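Kitchen countertop

A kitchen countertop, also called a counter, benchtop or worktop, is a raised, horizontal surface used for preparing food and supporting small appliances. It is normally fixed to the top of base cabinets and may contain openings for a sink, a faucet and a cooktop. The term covers the work surface itself and, in trade usage, the edge treatment and any upstand along the wall that is made of the same material.

Terminology

In North America, "countertop" is the usual word in both trade and household use. "Worktop" is standard in the United Kingdom, and "benchtop" is common in Australia and New Zealand. "Slab" refers to the raw sheet of stone or composite before cutting. A person or shop that cuts, shapes and polishes the slab is called a fabricator. "Template" means either the full-size pattern taken from the installed cabinets or the visit during which the pattern is taken.

History

Before the late nineteenth century, most household kitchens in Europe and North America had separate pieces of furniture: a table, a dresser and a freestanding sink on legs or brick piers. Work was done at the table. Continuous counters appeared with the fitted kitchen, which joined storage, sink and work surface along one or more walls. The Frankfurt kitchen of the 1920s is the best-known early case, though it was preceded by built-in pantries and by factory-made cabinets with pull-out work surfaces.

Early continuous counters were made of solid wood, linoleum over boards, ceramic tile, or sheet metal. Decorative laminate spread widely after the Second World War and remained the most common household material for several decades. Solid surface sheet, made of mineral filler in acrylic or polyester resin, came into use in the 1960s and 1970s. Engineered quartz followed, and large-format sintered panels came later still.

Materials

Natural stone. Granite, marble, soapstone and quartzite are sawn from quarried blocks. Granite is hard and resists most household acids. Marble consists mainly of calcite or dolomite and is softer. Calcite reacts with acids such as vinegar and lemon juice, leaving dull marks known as etching. Etching is a change in the surface of the stone and is distinct from staining, in which a liquid enters the pores. Soapstone is soft but chemically inert, and scratches in it can be sanded out by hand.

Veining in marble comes from mineral impurities such as clay, iron oxides or graphite that were present in the original limestone or carried in by fluids. Slabs cut in sequence from one block show nearly the same pattern, and alternate slabs may be polished on opposite faces so that the veins mirror each other at a joint. The practice is called bookmatching.

Engineered quartz. Crushed quartz is mixed with a polymer resin and pigment, pressed under vibration and vacuum, and cured. The product is nonporous in normal use and does not need sealing. The resin is the limiting component with respect to heat, and pans taken directly from a burner can discolor it.

Laminate. Layers of resin-soaked paper are pressed into a thin sheet and glued to a board core. The surface is inexpensive and light. Failure usually starts at seams and sink openings, where water reaches the core and causes it to swell.

Wood. Edge-grain and end-grain blocks are glued from strips, most often of maple, beech or oak. Wood moves across the grain with changes in humidity, and the fasteners must allow for this movement. Slotted brackets are used in place of fixed screws.

Metal and concrete. Stainless steel is standard in commercial kitchens. Concrete may be cast in a shop or in place, and is porous unless sealed.

Dimensions

Counter height in North America is customarily 36 inches above the finished floor, and depth is customarily 25 to 25.5 inches, which gives a small overhang beyond a 24-inch base cabinet. Bar-height surfaces are usually 42 inches. Lower sections are provided for seated users and for tasks such as rolling dough.
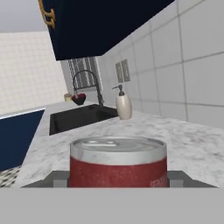 Stone slabs are commonly sold in thicknesses of 2 and 3 centimeters. The thinner slab is often laid over a plywood subtop and given a built-up edge, so that it appears thicker from the front. The thicker slab can generally be set directly on the cabinets. Unsupported overhangs are limited in both cases, and brackets or legs are added where seating is planned.

Sink openings

The sink opening is the weakest part of most stone counters. Narrow strips of material remain in front of and behind the bowl, and these are subject to bending while the piece is being carried. Fabricators commonly set a steel or fiberglass rod into a groove on the underside of the front strip, a step known as rodding. Steel rods can rust if moisture enters the groove, and the expansion may split the stone.

Three mounting methods are in general use. A drop-in sink rests on the counter by its rim, which covers the cut edge. An undermount sink is fixed below the counter, leaving the cut edge exposed, so that the edge must be finished and the material must tolerate water. An integral sink is formed from the same material as the counter or welded or bonded to it without a visible rim.

Faucet holes are drilled with a diamond core bit, either at the shop or on site. Single-hole faucets require one opening; widespread faucets require three. Clearance between the hole and the wall should be checked against the swing of the handle, particularly where a windowsill projects over the counter.

Fabrication and installation

Work begins after the base cabinets have been fixed and leveled. The template is taken with thin strips of board or plastic glued together on site, or with a digital measuring device. Walls are rarely straight, and the template records the actual line of the wall. The customer may be asked to approve the layout of the template on the slab, which determines where veins and seams will fall.

Cutting is done with a bridge saw or a water jet. Edges are shaped with profile wheels and polished with a series of progressively finer abrasives. Common profiles include eased, beveled, bullnose and ogee. Wet cutting is the accepted method of dust control. Dry cutting of materials with a high quartz content releases respirable crystalline silica, which causes silicosis.

Seams are joined with tinted epoxy or polyester adhesive and drawn together with suction clamps. Placement over a dishwasher is avoided where possible, as the span has no cabinet beneath it. The completed counter is bedded on small amounts of silicone, and the joint at the wall is filled with flexible caulk or covered by a backsplash.

Durability testing

Test methods for surface materials cover stain resistance, scratch resistance, impact, boiling water and dry heat. Results are difficult to compare between materials, because the methods were mostly written for one product class at a time. In a comparative study by Tatu Mfaume and Nisreen Aoun, 123 samples of polished and honed stone were exposed to household liquids. The authors found that finish affected the visibility of etching on marble more than the choice of quarry did, and that honed samples showed fewer visible marks under side lighting – although their measured loss of material was similar. The Karaki series of tests later applied the same procedure to laminate and solid surface sheet, with less clear results.

Care

Stone counters are cleaned with water and a mild, pH-neutral detergent. Acidic cleaners are unsuitable for marble, limestone and travertine. Penetrating sealers slow the absorption of liquids but do not prevent etching. The need for resealing is commonly judged by placing a few drops of water on the surface and noting whether the stone darkens.

Oil stains in stone are treated with a poultice – an absorbent powder mixed with a solvent, spread over the mark and left to dry under plastic film. More than one application may be needed. Etched marble can be repolished with a fine abrasive compound, though matching the surrounding finish over a small area is difficult.

Wood counters are maintained with mineral oil or a hardening oil such as tung. Oils that turn rancid, including most cooking oils, are not used.

See also

Backsplash
Base cabinet
Butcher block
Dimension stone
Kitchen work triangle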